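Equipment budget: where we stand

The quote from Eletico for the second arm came in this week, and Armelle Arnaud has put it into the draft plan for next year. The arm itself was expected. The extras were not in last year's numbers: $839 for the mounting plate and spare cables, and $290 for a set of replacement gripper parts. Both are now separate lines, so they can be approved or cut without touching the rest.

Tsz-kin Su has asked that we also budget for a larger table at Skevcombe. The kitchen tasks use a toaster oven, a colander, a plate, a bowl and the toy food, and the oven alone takes up a good part of the right side.

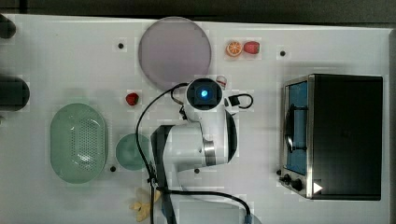 A second arm would need its own table in any case – the question is whether we buy two at once or wait until December. Inès Poulain would like to hear from anyone with a view on this. Delivery is quoted at 4 weeks from the order.

Requests for smaller items, props included, should go to Agathe Masson. Please give a price and a supplier with each one.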